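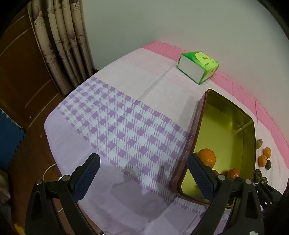
보라색 깅엄 체크 부분이 보이게 깔아 둔 모습. 위에는 사각 틴 케이스

프룰투렉스 배색 테이블보

드디어 올려요! 봄부터 만지작거리던 테이블보인데 색 순서를 세 번이나 바꾸느라 늦어졌어요. 처음엔 체크만으로 한 장을 만들 생각이었거든요. 그런데 깔아 보니 식탁이 너무 바빠 보여서(제 눈엔 그랬어요) 민무늬 연보라를 옆에 붙이고, 흰색에서 연분홍 쪽으로 가는 넓은 면을 넣고, 끝에는 가는 줄이 들어간 진한 분홍을 둘렀어요.

저는 체크가 가운데로 오게 비스듬히 까는 걸 제일 좋아해요. 연보라 쪽을 모서리 아래로 내리면 둥근 식탁 모서리에도 얌전히 감기고요. 벽 쪽에 분홍이 오면 밋밋한 벽도 좀 살아나는 느낌! 반대로 돌려서 분홍을 앞으로 두고 쓰신다는 분도 계세요. 메크데스 카흐사이 님이 그렇게 쓰신다고 해서 저도 따라 해 봤는데, 손님 오는 날엔 그쪽이 더 화사하더라고요.

틴 케이스는 제가 집에서 쓰는 거라 판매하지 않아요. 겉은 검붉은 색이고 안쪽이 금빛으로 반짝여서 보라색이랑 참 잘 어울리죠? 뚜껑은 빼고 과일 담는 그릇처럼 써요. 뒤쪽 초록색 포장도 상품 구성에는 들어가지 않습니다.

접어서 보내 드리기 때문에 받으시면 접은 자국이 있어요. 흰 면에 특히 잘 보이는데, 뒤집어서 낮은 온도로 다려 주세요. 급하면 분무기로 살짝 뿌리고 손으로 쓸어 주기만 해도 꽤 나아져요. 첫 세탁은 꼭 찬물에 단독으로요. 진한 분홍이 있으니까 흰 빨래랑은 따로 돌려 주시고, 건조기는 피해 주세요.

이번에 만든 수량은 17장이고 다음 제작은 9월이에요. 식탁 크기가 애매하시면 가로세로 길이를 적어서 플랄톤 문의 게시판에 남겨 주세요. 늘어뜨리고 싶은 길이도 같이 적어 주시면 제가 계산해서 답글 달아 드릴게요. 같은 체크로 만든 냅킨은 틸라훈 시리즈 페이지에 따로 있어요.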